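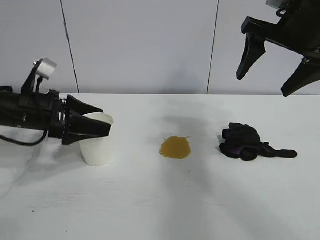

Cold-weather sourdough: what's working for you?
Board: Bread & Baking > Starters and Levain
Page 1 of 1

crumbhound
Posted Tuesday, 7:12 am

OK bread people, I need to gush for a minute and then I need to pick your brains. I pulled the best loaf of my life out of the oven last night. Big open crumb, ears you could hang a coat on, and a crust that was still crackling when my husband came down to see what the yelling was about. And this is in December! In a kitchen that sits at 61 degrees most of the day!

Last winter I gave up by New Year's. Everything I made was a brick. This year I changed three things at once (I know, I know, bad science) and now I can't tell which one did it:

I went from 10 percent starter to 25 percent.
I started mixing with warm water, 92 degrees, checked with a thermometer.
I stopped putting the dough in the fridge overnight and just let it go on the counter until morning.

So which is it? And what are you all doing when the house is cold?

Flour is 80 percent bread flour, 20 percent whole wheat, 74 percent water, 2 percent salt. Bulk was 11 hours.

TillStrobel
Posted Tuesday, 7:40 am

Congratulations! My money is on number three. An overnight on the counter at 61 is already a slow, cool ferment, so you get the flavor you were going to the fridge for, and the dough keeps moving the whole time. If you put it in the fridge before it was ready last winter, you were baking underproofed dough every single time. Bricks with a few huge tunnels near the top?

crumbhound
Posted Tuesday, 7:44 am

YES. Tunnels! I thought those were good!

TillStrobel
Posted Tuesday, 7:51 am

Ha, we all did once. I have a photo album full of tunnels I was very proud of.

ryeandshine
Posted Tuesday, 8:05 am

I'm going to disagree with Till a little. At 61 degrees a 10 percent starter dough would take me well into the next afternoon. The jump to 25 percent is what made 11 hours possible. If she'd only skipped the fridge and kept everything else the same, she'd have had the same brick with her morning coffee.

Warm water is lovely but it fades fast. My dough is back at room temperature in a couple of hours, especially in a metal bowl.

TillStrobel
Posted Tuesday, 8:22 am

Fair, but then she would have waited until it was ready. The clock isn't the recipe. I bake at 10 percent all winter and just start the dough after lunch.

ryeandshine
Posted Tuesday, 8:30 am

You work from home, Till. Some of us leave at 8 and need the bread to fit around that.

Muireann Flanagan
Posted Tuesday, 9:16 am

Oh I love this thread already. Crumbhound, your loaf sounds gorgeous, please post a slice!

I'm in an old house with a stone floor and my kitchen can drop into the fifties at night. What changed everything for me was a straight-sided container with a rubber band around it. I had been using my grandmother's big round bowl, which is beautiful and tells you nothing, the dough just spreads and you stand there guessing. In a straight tub you can watch it climb. In winter I let it go to a good 75 percent rise before shaping, and in summer I stop at 50 or even less, as warm dough keeps racing along after you've shaped it.

Also I build my levain the night before in the one warm cupboard in the house (the one with the water heater) and it's bouncing by breakfast. The dough itself can be cool as long as the starter went in lively. That's been the biggest thing, I think, bigger than the water.

doughboy_dan
Posted Tuesday, 9:48 am

Oven with the light on. Done. Mine holds 78 in there. I don't understand why everyone makes this so hard.

ryeandshine
Posted Tuesday, 9:55 am

Check that with a thermometer, Dan. Mine hit 96 with the light on and the door shut, and I had soup.

doughboy_dan
Posted Tuesday, 10:02 am

Mine's an old one with a little bulb. But sure, check yours. And tape a note on the knob. I have preheated a plastic tub. The smell was around until Easter.

pan_de_patty
Posted Tuesday, 11:30 am

Doing a happy dance for you, crumbhound!! Winter is my favorite bread season and I will fight anyone about it. The flavor you get from a long cool rise — nutty, a little tangy, that smell when you take the lid off in the morning — you just can't get that in July when it all goes off like a rocket.

Question for the group though. Does anyone change their flour in winter? I've been bumping my whole wheat up to 30 percent, and it seems to get things moving. My mother swears by a spoonful of rye in the levain.

Muireann Flanagan
Posted Tuesday, 11:52 am

Your mother is right! I feed mine half rye from the first frost on. It gets stickier and smells more like apples, and it peaks a good hour sooner.

TillStrobel
Posted Tuesday, 12:15 pm

Agree on rye in the starter. I'd be careful about raising the whole wheat in the dough without adding water too. Go to 76 or 77 percent and let it rest half an hour before the salt goes in. Otherwise it drinks everything up and you get a tight loaf that looks underproofed when it's only thirsty.

pan_de_patty
Posted Tuesday, 12:20 pm

Ooooh. That might explain last weekend.

newbie_noreen
Posted Tuesday, 2:03 pm

Hi all, first post! I've been lurking since I got a starter from my neighbor. Can I ask a silly one? Mine has a layer of gray liquid on top and smells like nail polish remover. Kitchen is cold too. Is it dead? I've been feeding it once a week on the counter.

ryeandshine
Posted Tuesday, 2:10 pm

Not silly and not dead! It's hungry. Pour the liquid off or stir it in, either is fine. Keep a tablespoon of what's left and feed it 50 grams of flour and 50 of water. Do that every day for four or five days. If you only want to feed once a week after that, keep it in the fridge.

If you ever see pink or orange streaks or fuzz, toss the whole thing and get another spoonful from the neighbor.

Muireann Flanagan
Posted Tuesday, 2:19 pm

Welcome Noreen! Use slightly warm water for those feedings and it'll perk up faster. Mine once sat at the back of the fridge for a whole summer and came back in three days. They're tough little things.

newbie_noreen
Posted Tuesday, 2:25 pm

Thank you!! No pink. Going to feed it right now.

doughboy_dan
Posted Tuesday, 4:37 pm

Counterpoint to the whole thread: a pinch of instant yeast. An eighth of a teaspoon in a winter dough and you're in bed by ten.

pan_de_patty
Posted Tuesday, 4:41 pm

DAN.

TillStrobel
Posted Tuesday, 4:58 pm

I don't mind it in a sandwich loaf, plenty of good bakeries do it. I wouldn't in this one. The acids need time to build, and if the yeast finishes early you've cut that short. It'll taste like nice white bread.

doughboy_dan
Posted Tuesday, 5:06 pm

I like nice white bread.

crumbhound
Posted Tuesday, 6:45 pm

I leave for work and come back to all this, you people are the best! OK, I'm going to split them up. Same flour, same water, same counter, two bowls: one at 10 percent starter and one at 25. Both stay out until they hit Muireann's 75 percent rise, however long that takes, so Till can't say I rushed it. I'm off work tomorrow, so I can babysit.

Ordered a pair of straight tubs at lunch but they won't be here in time, so I'm using two tall pitchers from the back of the cabinet.

Noreen, hang in there, mine smelled like a nail salon for most of its first winter.

ryeandshine
Posted Tuesday, 6:52 pm

Love it. Put the thermometer in both doughs when you mix and write it down. I'm calling nine hours for the 25 if you stick with the warm water.

TillStrobel
Posted Tuesday, 7:20 pm

And taste them side by side with just butter. I'm betting the slow one wins on flavor, even if it's ready at a ridiculous hour.

crumbhound
Posted Tuesday, 9:33 pm

Both mixed! 79 degrees in each. Rubber bands are on, and I've told the family that anyone who moves a pitcher is doing dishes through January. Crumb shots when I have them.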